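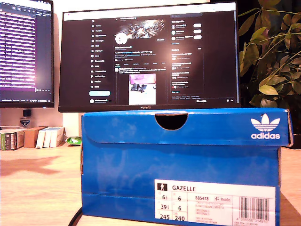
Keegan Vachon

November

Policy works at my desk with the monitor on, falls apart when the screen changes. Record more, or record differently?

I'm training a small arm on my desk to open a shoebox. The box stands on its long side with the lid toward the front, and the arm is supposed to hook the semicircular cutout in the lid and pull it open. I drive the arm by hand with a leader arm, record the joint positions and the camera images, and train an imitation policy on the result. Recording is done in Wedgate, default settings apart from the frame rate, which I lowered because my disk was filling up.

So far I have 528 episodes. Most of them were recorded in the evening over a couple of weeks. The box is always the same one, a blue adidas box with the white label at the lower right of the front face. I marked 7 start positions on the desk with pencil and went through them in order, then started over.

The trouble is the background. The desk is the one I work at, so there is a Huawei monitor right behind the box, a second monitor to the left of it, and a plant on the right. When I leave a page with a dark background open on the Huawei, the arm gets to the cutout most of the time. When I switch to something white, like a document, it drifts to the left and closes on air. I haven't touched the box or the lights between those runs.
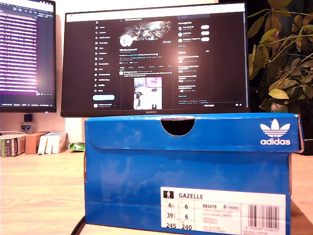 The same thing happens to a lesser degree with the left monitor, where I usually have an editor open. If I turn that one off, the arm hesitates before it starts and then mostly does the right thing. Moving the plant makes no difference that I can see.

What I have tried so far:

Color jitter during training. Helped a little with room lighting, did nothing for the screen.

Cropping the image so the top part is gone. The box stands high enough that I either keep some of the screen or lose the top edge of the lid, and the cutout is in that edge.

Training longer. Worse, if anything.

I can't easily move to a different desk. I could turn the monitors off for everything, but then I can't see the recorder while I drive the arm, and I would like this to work with the desk as it is. My questions are whether I should throw out what I have, and whether more episodes with different things on the screen would fix it or just give me a bigger pile of the same problem. I also wonder about the pencil marks. They made it easy to reset but I think I may have made the positions too regular.

Home Topics Unanswered Tags Log in

Jasper Visser

Don't throw anything out yet. What you describe is common with small sets recorded in one place. The screen is a large bright area, it sits right behind the thing you care about, and in your recordings it was nearly always the same. The network has no reason to ignore it. It probably uses the bottom bezel or the edge of the page to work out where the box is, and that works fine until the page changes.

Color jitter changes the whole image at once, so the screen stays dark compared with the rest. You need the screen to change by itself while the box stays the same.

I would do it in this order.

First, before you record anything new, set up a fixed test. Pick a few box positions that are not on your pencil marks and a few screen contents, including all white and off. Run 40 trials, write down reached, hooked and opened separately, and keep that sheet. At the moment you are judging by feel, and you won't be able to tell if the next batch helped.

Second, put a slideshow on the monitor behind the box. Anything will do: photos, web pages, plain colors, a video. Change it between episodes and sometimes during one. You can keep the recorder window on the left monitor so you still see what you are doing, but move that window now and then too.

Third, forget the pencil marks. Put the box down by hand without looking for a line, and turn it slightly. If you always go through the positions in the same order, you also tie each position to the time of day and to whatever you had open that evening. Shuffle them.

You could also paste random images over the screen area in the recordings you already have. If the camera is fixed you only need to draw the outline of the screen once, but the box covers part of it, so you need a mask for the box as well. A saturated blue box against that background is easy to mask by color. The white logo and the label will leave holes, so fill those in. I did this for a drawer task and it saved me from recording most of the set again.

One more thing – check how you handle failed episodes. If you left in the ones where you missed the cutout and corrected, that is good. If you deleted them all, the arm has never seen how to get back from being too far left.

Curkirgate

just add a wrist camera. I have 2 on my Kramer arm, one on the wrist and one overhead, and the background stopped mattering for me. the overhead one barely sees my monitor

Jasper Visser

A wrist camera helps for the last part of the motion. It won't help much with the first part if the front view is still what sends the arm to the left, so I would still vary the screen. It also means the existing episodes can't be used as they are, as they have no wrist images.

Keegan Vachon

Thanks. I did delete the failed ones, all of them, so that is probably part of it. I'm setting up the test sheet first and then the slideshow. I'll try the pasted backgrounds on the old set while the new one is recording, and leave the wrist camera for later.

Newer Older Back to Robotics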